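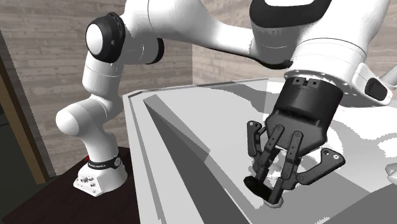
The Drulen cell is a pick-and-place build developed in a shared workshop in Grorkville, together with a simulated model used to test arm motions. It was begun by Iona Lennox in May as a replacement for an earlier belt-driven arm, the Dumau, which had a reach of 767 mm.

The model covers a jointed arm with a two-finger gripper. Each motion is run 21 times in simulation before it is tried on the bench. Speed on the bench is limited to 300 mm per second.

Control software is written in Python and totals roughly 2000 lines. Grasp points are entered by hand. A later branch, Dow, adds collision checks for the wrist but has not been merged.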